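Clarden Puzzle and Play Forum > Shape sorters and form boards > Fit problems

Topic: Yellow piece with a stepped end, red board, tight fit

Started 2023-05-14

tallowbench
Posts: 2698

I do repairs and spares for the toy library in Prenance. We have a red Witside form board that came with a mixed tub of yellow pieces, and I'm trying to sort out which ones belong with it. Most are easy. The one giving me grief is a tall yellow piece with one side longer than the other at the end, so you get a step. It's a main bar with a shorter rib running up beside it.

My question is whether the stepped end is meant to go in first. I've been starting with the long side and then tipping the piece upright. It binds most of the time. If I turn it over and go in with the square end it feels better for the first bit and then jams harder. 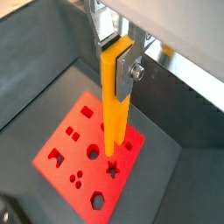

Yellow piece, stepped end down, over the red board.

The board isn't warped as far as I can tell. I put a steel rule across it both ways. The other pieces drop in with no trouble and come out again if you tip the board. I don't want to start filing until I know it's the right piece in the right hole.

quollside
Posts: 3020

Stepped end first, yes. The long side is a lead-in. You find the hole with that, stand the piece up straight, then let the short side follow. If you tip it while the long side is already in, you're levering against the edge of the hole and of course it binds. Hold it dead upright from the start and lower it.

Also check you're not trying it in a neighbouring hole. Those boards have a few openings that look right until you're close. The arch one catches people out because it's near enough in width.

merrigang_mum
Posts: 214

I'd say the opposite for kids. If a four-year-old has to hold it dead upright they'll give up. Ours always went in tipped, long side against the far edge, then rocked down. It was never tight. If yours is tight, something is wrong with the piece.

quollside
Posts: 3020

Yours was worn, then. A new one won't rock in. I've had both side by side and the difference is easy to feel. After a few years of use the edges of the holes round over and anything goes in at any angle.

tallowbench
Posts: 2698

It could be new old stock. The tub came from a kinder that closed and half the pieces looked like they had never been out of the bag. The edges on this one are still crisp.

I took the advice and went back to holding it straight. I also tried it on the black base plate from the same tub, the square one with the raised lip, to see if it belonged to that set instead. There's a small screw sunk into the plate near one side, so make sure you don't scrape the piece over it if you have one of these.
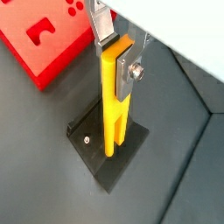 I went slowly and kept the long side as my guide. On the plate it sat much better than it ever did on the red board. So now I think I've had two sets mixed together and have been blaming the wrong one. The trouble is that the yellow is the same yellow, and there's no number on the piece that I can find.

I checked the paper that was in the tub and it only covers the red board. It shows the outlines of the holes and tells you to wipe everything with a damp cloth. There's nothing on it about a base plate.

hobbledehoy
Posts: 88

Does the plate have anything else with it? I had one with a block that bolted down next to it and a loose insert. Without the insert the piece stood up but fell over if you bumped the table. I got the insert from Swati Spares, they had a drawer of odd bits and let me go through it.

Agree with merrigang_mum that you shouldn't need a steady hand for a toy. If it needs that, it's more of a fitting exercise for older kids, and I'd label it that way on the shelf.

tallowbench
Posts: 2698

No loose insert that I know of. There's a red block as well, a thick slab with a C-shaped pocket in it, and a group of round holes. I had assumed that was a third set. I'll go through the tub again tonight.

quollside
Posts: 3020

Try the pocket in the block before you ring anybody. And don't file the piece. Once you take material off the rib you can't put it back, and then it's loose in everything. If you must, run a pencil over the faces, push it in gently, pull it out and look where the graphite has rubbed. Then you know which face is touching.

merrigang_mum
Posts: 214

Graphite gets everywhere. Use chalk. It wipes off.

quollside
Posts: 3020

Chalk is too thick. It'll make a good fit feel bad.

merrigang_mum
Posts: 214

Not if you use a little. I've done it on hinges for years.

tallowbench
Posts: 2698

I used chalk because it was what I had. I brushed most of it off first. The marks came up on the outside of the rib and nowhere else when I tried it in the red board, so it's too wide across for that hole and that settles it for me. On the plate there were no marks at all.

One other thing that made a difference was where I was working. On the bench I kept knocking pieces onto the concrete and losing my place. A deep grey bin with a flat floor is much better for this. The sides catch anything that tips over and the yellow stands out well against the dark.
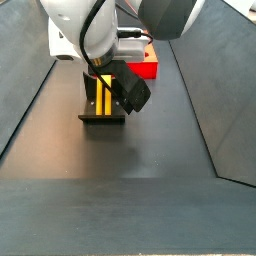
hobbledehoy
The bin is a good idea but put a bit of non-slip mat under the plate. Mine used to creep every time I pushed down, and then I'd be chasing it into the corner. Shelf liner from the supermarket works. Cut it smaller than the plate so the colour doesn't distract the kids.

quollside
Posts: 3020

I wouldn't use a mat. It gives under load and the plate tilts, and then you're back to the piece going in crooked. Hold the plate with your other hand.

hobbledehoy
Posts: 88

Fine for you, but a kid is holding the piece with both hands.

tallowbench
Posts: 2698

I'll try thin liner and see if it tilts.

Went through the tub again. I've split it into 2 boxes, one for the red board and the pieces that suit it, one for the black plate with the stepped piece. The thick red block is on its own for now. There are 9 yellow pieces left over that I can't place, mostly short ones. If anyone has the paper for the base plate set and can type out the list of parts, I'd be grateful. The catalogue on the Witside site only goes back to the newer range.

merrigang_mum
Posts: 214

I might have it in the cupboard with the old jigsaws. I'm at my sister's until the weekend so it'll be after that. Do you want the hole sizes as well or only the list?

tallowbench
Posts: 2698

Both please, if they're on there. Millimetres are fine.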